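4. What we got for the money

I should say up front that I wanted to like the Jerneslow package. It comes as a two-armed station with hands, wrist cameras and a head camera, and Brerkel sells it with a support plan that covers 12 months. Macarena Vergara did the first install with me in April, and we had both arms moving before lunch (the manual says to allow a full day, so that was a nice surprise!).

Our test job was deliberately boring. Take small grocery items off a white table and put them in a blue tray, then clear the tray and go again. We ran 300 trials with mixed items – cartons, bottles, cans – and let the operator pick the starting layout each time. Fig. 3 has two wrist views first and two head views after them. 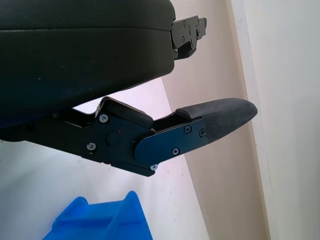
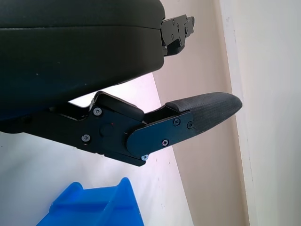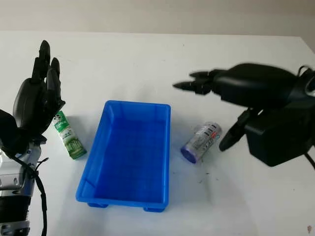
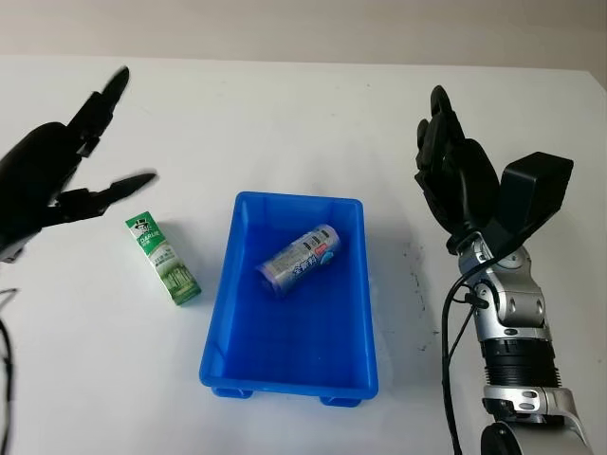
Figure 3. The sorting job from the wrist (first and second) and from the head (third and fourth). In the third the tray is empty; in the fourth a can lies inside it and a carton stands to its left.

Now for the part that buyers keep asking me about, which is calibration. Brerkel's setup tool walks you through it on a tablet, and I found it pretty painless once I stopped skipping the warm-up step. Ilaria Pagano redid the whole thing from scratch without looking at my notes, and her results landed close enough to mine that we kept using hers. We did have to repeat it after every cable change. I'd love to see that go away in the next release.

Grasping was more of a mixed bag. Items lying on their side gave us the most grief, especially when they had rolled up against a tray wall, and I ended up rewriting the approach angles for those by hand. The stock planner from Cabral is fine with anything upright. It also logs everything by default, so when a grasp went wrong we could go back and look at the joint values – a big help on days when the two of us disagreed about whose fault it was.

Support tickets were answered quickly, mostly the same day. The one that dragged on concerned a firmware mismatch between the left and right controllers, and we worked around it by rolling both back a version. We wrote up the rollback steps in the Cunddale report so other labs can copy them.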